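## Tema 4. El cuidado del cabello: fibra, cutícula y peinado

Apuntes de la asignatura de Imagen Personal. Se completan con la práctica 2, que se hace en el aula taller con el material de Dokari.

### 4.1 Estructura de la fibra

El cabello visible es queratina sin actividad celular. De fuera adentro se distinguen la cutícula, la corteza y, no siempre, la médula. La cutícula está formada por escamas superpuestas, orientadas hacia la punta. Por eso el dedo se desliza bien de raíz a punta y encuentra resistencia en sentido contrario.

La corteza contiene la melanina y da resistencia a la tracción. El cabello mojado se estira más que el seco y también se deforma con más facilidad – conviene recordarlo al hablar del desenredado.

### 4.2 Desenredado

Se empieza por las puntas y se va subiendo por tramos cortos. La mano libre sujeta el mechón por encima del nudo para que el tirón no llegue a la raíz. En cabello rizado se trabaja con acondicionador y con púas separadas; en cabello liso y fino puede usarse un peine más cerrado para el acabado.
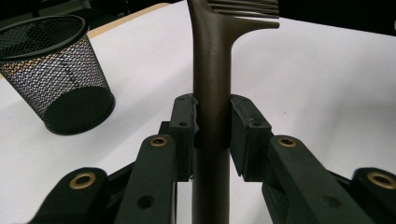 Nedeljković objeta que el orden de puntas a raíz se enseña como regla única, y que en melenas muy cortas apenas cambia el resultado. La objeción es razonable: la pauta está pensada para cabello medio y largo, y así se pedirá en el examen.

### 4.3 Elección del peine

- Púas anchas: desenredar, repartir mascarilla.
- Púas finas: separar rayas, alisar la superficie.
- Mango largo: dividir secciones sin meter los dedos.

Un peine con rebabas entre las púas levanta la cutícula aunque se use bien. Se comprueba pasando la yema por los bordes.

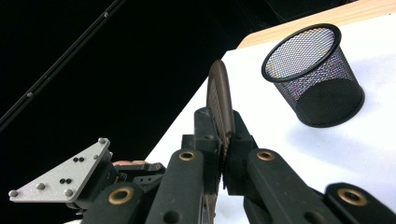
La limpieza se hace en dos pasos: primero se retiran los cabellos y los restos de producto con agua y jabón, después se desinfecta. El desinfectante aplicado sobre grasa pierde eficacia. En la ficha se anota el tiempo de contacto que indica el envase.

### 4.4 Para la próxima sesión

Leer las páginas 19 a 26 del cuaderno Todum y traer rellena la tabla de tipos de fibra. La ficha de limpieza se entrega en papel, al entrar en el aula.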